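串一下,讲讲我是怎么开始认真修旧桌子的。很长,慢慢看哈。

1/ 起因是2009年搬家,房东留了一张餐桌给我,说不要就扔。我那时候穷啊,哪舍得扔,擦擦就用了,一用用到现在。腿换过,桌面磨过2次,木纹倒是越看越顺眼。

2/ 很多人私信问我浅色木头到底好不好养。我的答案一直是:好养,但你得接受它会变黄。放窗边的那半边一定黄得快,挪一挪位置就行,别跟太阳较劲。

3/ 打磨我只用两种砂纸,先粗后细,顺着木纹走。千万别横着来!横着磨当时看不出来,一上油全是道道,我第一张桌子就这么毁的,心疼了一整个冬天。

4/ 上油这件事,薄!薄!薄!倒一点在旧T恤上,抹开,等一会儿,再把多的擦掉。很多人嫌不够亮又补一层,结果黏了一个星期,袖子都粘上面。

5/ 浅色木头的纹路,亮的地方和暗一点的地方看着差好多:
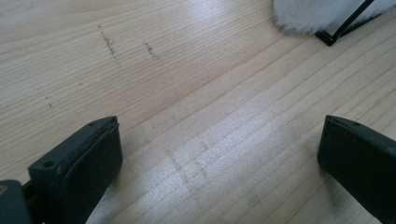
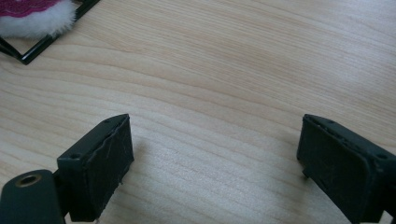 文 Yu-ting Man|Clundon 木作小店店主

6/ 接着说烫痕。热杯子留下的白圈,我一般先放两天,有时候自己会淡。没淡的话,隔着棉布用熨斗低温轻轻走一遍,不要停在一个地方,不要开蒸汽。

7/ 有人问 Lavlow 那款木蜡油怎么样。我用了一罐,味道不大,干得偏慢,冬天尤其慢。喜欢哑光的可以试,喜欢亮面的会失望。没收钱,自己买的,小罐70块。

8/ 上次 Yatziri Orozco 来店里,带了她外婆的一块切菜板,中间凹得能盛汤。我劝她别磨平了,磨平就剩薄薄一片。后来只洗干净上了点油,她抱着走的,跟抱小孩一样。

9/ 想买旧桌子练手的,先别看漂不漂亮,蹲下去看底下。晃不晃,榫头松没松,有没有虫眼。桌面再丑都能救,底下烂了就真的很花钱。我最贵的一次教训是222块买回来,一推就散架。

10/ 日常就一块拧干的布,擦完再用干布过一遍。什么厨房喷雾、酒精湿巾都离它远点。家里有小孩的话铺块垫子也行,我不觉得丑。

11/ 一月份我打算在 Alvarado 那边开个小班,一次最多2个人,各带各的小凳子来修。想来的留言,我回得慢,但都会回。

12/ 对了,上一串里有人问旧漆怎么去,那个要单独写,今天手酸,先睡了。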